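Every few years somebody in Marnorstead decides that the town should be tidier, and this July it is the turn of the allotments. Sheds must now be green or brown. I have read all 16 pages of the guidance, which took me longer than painting a shed would.

I don't object to tidiness. I lived in Visside for 7 years, where the hedges are level and people apologise to their bins. What I object to is the idea that plain means tasteful. Beige is a colour people choose when they are afraid of a letter.

My own shed cost 382 pounds and is orange. It can be seen from the Hukville bus, and strangers have used it to give directions.

Plain colours, I'm told, are restful, and a loud pattern makes a place impossible to work or think in. I doubt it. Put red, white and black plaid on three walls, hang a doll in a striped shirt from a hook near the bin, and you have a corner I'd happily spend a wet afternoon in. The guidance would allow the floor.
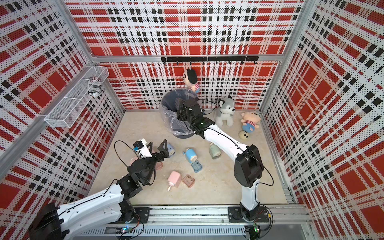
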